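May 10, 2019 – packing cell, Gerkik line

Second full shift with the arm on the green table. Target 580, got 500. Not bad given we lost the first stretch to a jammed feeder upstream, nothing to do with the cell.

Nithin Achari on with me till lunch. He used to do this bench alone, 8 hours of pick and place, says his wrist is better but his feet are worse – more standing and watching now. Wants a stool. Asked Palaniappan, no answer yet. Also says he can't chat with the Flemberg side any more, has to keep an eye on the hand the whole time. Worth writing down, it wasn't in the April plan.

Orange cylinders still the awkward part. People reach in next to the fingers without thinking, me included. Need a rule everbody knows: say "hand in" before you do it.

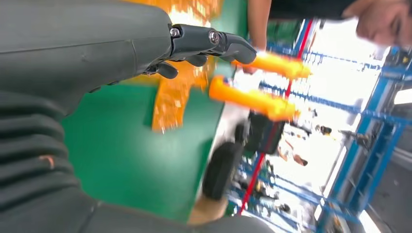 For Monday

– stool for Nithin, chase again
– 10 min handover at shift change, the two crews are doing it diferently
– ask Tinari who signs off stops. Right now whoever is nearest hits it and then gets asked why. Not fair on them
– job titles. Two people asked if they are still "packers". Didn't have an answer
– tighten up log sheet, too many columns, half left blank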